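Preva Support » Open tickets » Thermostat keeps dropping off wifi overnight

Status: Resolved
Opened by: Kalkidan Alemneh
Assigned to: Mulugeta Tilahun

Kalkidan Alemneh wrote:

Hi there! So I've got the Preva thermostat in the hallway, the one with the round dial, and every night it falls off the wifi. It was fine all through the fall and then in December it started showing the little crossed-out cloud at 2 in the morning, and by the time I get up the house is freezing because the schedule didn't run. I can get it back by pulling it off the wall plate and clicking it back on, but I'm getting pretty tired of doing that in my socks.

Stuff I've tried so far: restarted the router (twice), forgot the network and joined again, updated the app on my phone. No luck with any of it. The router is in the den and my laptop sits right next to the thermostat with full bars, so I don't think it's a range thing??

Mulugeta Tilahun wrote:

Hi Kalkidan, thanks for the details. Can you open the installer menu (hold the dial down for 9 seconds) and tell me what it says under Signal and under C-wire? Also, does your router use one name for both bands?

Kalkidan Alemneh wrote:

OK, found the menu, took me a few tries because I kept letting go too early. Signal says Good. C-wire says None. And yes, one name for everything, my cousin Gadisa set it up that way and I've never touched it.

I also wrote down the battery number while I was in there, 2,300, with no unit after it. Is that good? It was higher at lunch, I'm pretty sure, but I didn't write that one down (I know, I know). 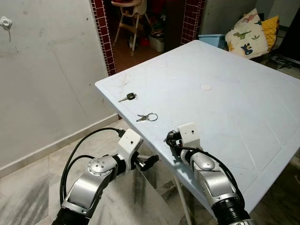 Anyway, I left it alone last night to see what would happen, and sure enough it dropped at 2:10. The heat had been running a lot right before that. I looked at the history in the app and it's the same on the other nights too, the furnace goes on and off a bunch and then poof, gone. On the one mild night we had, it stayed connected until morning!

Mulugeta Tilahun wrote:

That helps a lot. The number is millivolts and it's on the low side. With no C-wire the thermostat charges itself from the heating circuit, and it can only do that while the furnace is off. On a cold night it falls behind and shuts the wifi down to save power. Could you switch off the furnace breaker, pull the thermostat off the plate, and see if there's a spare wire tucked back in the wall?

Kalkidan Alemneh wrote:

There is! A blue one, folded way back in there and not hooked to anything. My neighbor Mihret Kassa came over with a flashlight and we found the other end of it down at the furnace, also just hanging out doing nothing. She's rewired half her own house so I let her do the honors. Breaker off, blue to C at the bottom, blue to C at the top, breaker back on.

The menu now says C-wire: Detected. I'll give it a couple of cold nights before I get excited.

Kalkidan Alemneh wrote:

Three nights in and not one drop! The schedule ran every morning and the hallway was warm when I got up. One small leftover thing, the clock on the dial is an hour behind now. Is that in the same menu?

Mulugeta Tilahun wrote:

Great news. The clock is under Settings, then Region. Pick your time zone again and save it, and it should catch up within a minute. I'll mark this resolved, and you can reply here to reopen it.

Kalkidan Alemneh wrote:

Clock's fixed. Thank you so much, and Mihret says hi!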